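Robot Teaching, Session 4: Grocery Bagging by Remote Control
Handout for the Skivum lab course. Revised Friday, December 1, 2023.

By now you have all pushed an arm around by hand and learned that it is heavier than it looks. This week you get to sit down. You move the leader arm, the follower copies you, and the log keeps everything, including the part where you scratch your nose.

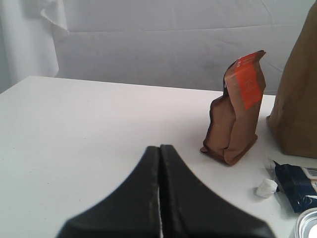
Start every take with the fingers closed and clear of the groceries. The Oto recorder saves whatever it is given, and a model trained on sloppy starts will start sloppily with great confidence.

The class target is 300 good takes. Last July's group recorded 500 and kept 300, a ratio they described as "fine." Read Bakhtiari's notes on pausing before you touch the controls. A long think in front of the coffee pouch looks, to the learner, like part of bagging coffee. 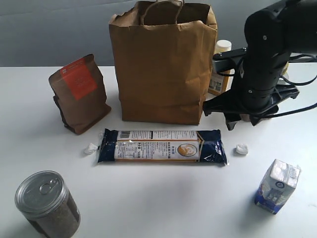 Should I throw out a take if I fumble the grasp?
Keep it if you recovered and finished the job, and tag it "recovery." Throw it out if you let go of the controls to complain.

Vary the layout between takes. Moving the noodles an inch and calling it a new arrangement has been tried.

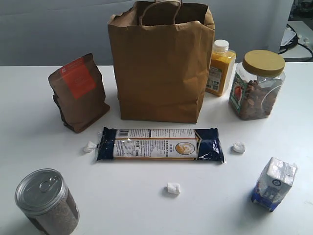 Soft things and stiff things need different hands. Close slowly on anything that crinkles, and approach cans from above with the wrist square. If you teach by hand instead, keep your arm out of the wrist camera's view, or the robot will learn to wait for your sleeve.
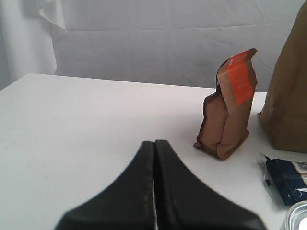
Photo: Drenulov teaching set, wrist camera

For next time, trim your takes, label them and bring one you are ashamed of. We will watch those first.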